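I met Sheyla Condori in her kitchen at 5 in the morning, the only hour she's free. She's 66 and learning to read music at the Akela night school.

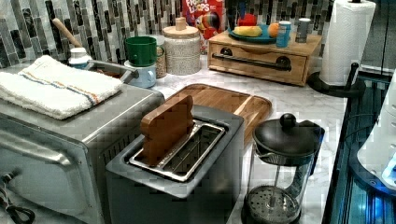 Classes run until December, and she hasn't missed one. "My teacher, Mr. Camenzind, is 11 years younger than my son!" she told me, laughing. I'd been eyeing the bread-shaped piece of wood standing up in her toaster, but she wanted to talk about scales – minor ones, mostly.

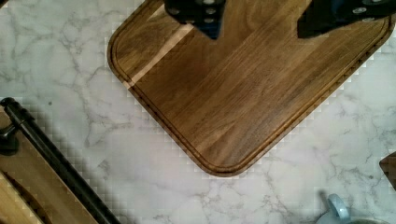
"I still mix up my flats," she said. Her exam piece is 354 bars long, and she hums it on the bus.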